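About Us

Hi, I'm Anitha Reddy, and Pinto is my little cooking school. I teach people who think they can't cook, which was me for most of my twenties (I once set fire to a bagel, ask my mother).

I started out running Saturday-style supper lessons in a church hall in Pronholm with 38 folding chairs and one very tired stove. People kept coming back and bringing their sisters! After the first winter I quit my job in billing at Jostex and signed a lease, and I haven't had a quiet evening to myself since.

Classes are small and pretty relaxed. We do weeknight dinners, flatbreads, soups, lentils six ways, and a knife skills night that fills up faster than anything else I run. You don't need to bring a thing except an apron, and if you forget it I've got spares - they're ugly, but they're clean.

So far 1,287 people have taken a class with me, and plenty of them now make a better dal than I do. My goal is 2,000. Every December I also put on a free soup night for the neighborhood, and last time we ladled out 200 bowls before the bread ran dry.

If you've got allergies, tell me when you book and I'll change the menu. Kids are welcome from age nine with a grown-up. Gift cards are sold here and at the Zulum bookstore two doors down.

Come cook with us!
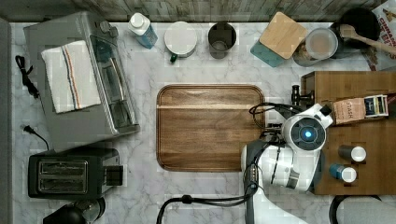
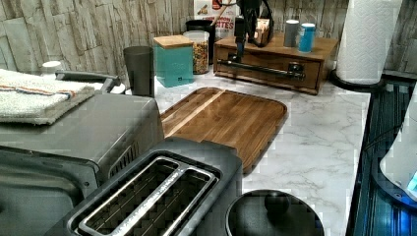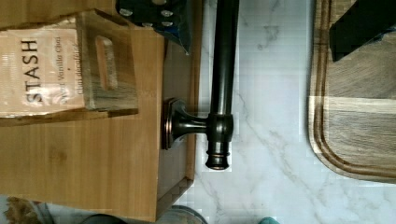
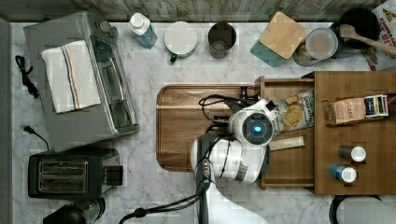 Marble-look counters, seen four times over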